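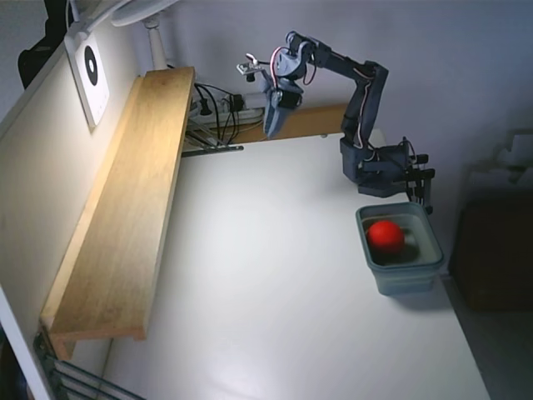 When the Robot Comes to Work

Suppose you had a job that went like this. Pick up a ball. Put it in a tub. Pick up another ball. Put it in a tub. Now do that until lunch. Have lunch. Guess what happens after lunch.

Plenty of grown-ups have jobs with a part like that in them. They don't talk about it much at dinner, for reasons you can probably work out.

At Venidora, a company that packs toys and sports gear into boxes, the part like that was called sorting. Balls came in from the makers all mixed together, and people stood at a long bench and put each one in the right tub. A good sorter could do 300 in an hour. A good sorter also had a sore back and knew every song on the radio, including the bad ones.

Then the company decided to try a robot arm.

What is a robot arm, and where is the rest of it?

There is no rest of it. People hear "robot" and hope for legs, a face and maybe some laser eyes. A robot arm is an arm. It is fixed to a table so it doesn't fall over when it reaches for something.

It works a bit like yours. There is a joint like an elbow, and another like a wrist. At the end is a gripper, which does the job of a hand with most of the fingers left out. Inside the joints are motors, and the motors need electricity and instructions, so an arm usually comes with wires. Lots of wires. Cartoon robots never have this many wires, and now you know cartoons have been lying to you.

Is it smart?

Your arm knows how to find your mouth in the dark. You have never once put a spoon in your ear (if you have, keep it to yourself). A robot arm knows nothing like that until somebody teaches it.

The person who did the teaching at Venidora was Nuwan Majumder. Before the arm came, he was a sorter, and a quick one. His new job is called robot trainer, and on his first day he thought it would be easy, because the robot only had to pick up one red ball.

The arm reached down and closed its gripper on some air. It lifted the air up very carefully and put it in the tub.

"It looked so proud," Nuwan says. Robots can't feel proud. He knows that.

It took him 6 days to get the arm to pick up the ball nearly every time. He had to show it where to reach, how wide to open and how hard to squeeze. Squeeze too little and the ball drops. Squeeze too much and it pops out sideways, and then a grown man is crawling under a table at work.

On the best test that first month, the arm got 87 balls out of every hundred into the tub. The other 13 went exploring.

So did everybody lose their jobs?

That's a fair thing to ask, and the people at the bench asked it too. They asked it loudly, in a meeting with cookies.

Sometimes when machines come in, a company needs fewer people, and some have to look for other work. That has happened in lots of places, and it is hard on the people it happens to. Anyone who tells you robots only bring good news is probably selling robots.

At Venidora, nobody was sent home, but the jobs changed. Nuwan became a trainer. Two other sorters now check what the arm has done and fix its mistakes. The rest moved to packing orders, where you have to fit a bat, a net and a pair of goggles into one box, and no arm in the building can manage that yet.

Some of them like the new work better. Some don't. One sorter misses the bench, because you could chat all day there with your hands busy. Packing takes more thinking, so there's less talking. The company didn't see that coming, and it has since put the packing tables closer together.

There was also an argument about money. If your job gets harder, should your pay go up? The workers said yes. The company said it would think about it. It thought for 2 months and then said yes as well.

What can't it do?

The arm can't tell you the tub is cracked. It can't notice that a ball smells funny. If the lights go out, it can't go and find a flashlight. It has never asked how your weekend was.

It also can't get bored, and that is its one great talent. Nuwan gets bored for both of them.

Something to try at home

Put a ball and a bowl on a table. Ask a friend to close their eyes and be the robot. You are the trainer. Using only words, get the ball into the bowl. "Pick it up" doesn't count, because the robot doesn't know what "it" is.

Then swap places, and try to be patient with your trainer.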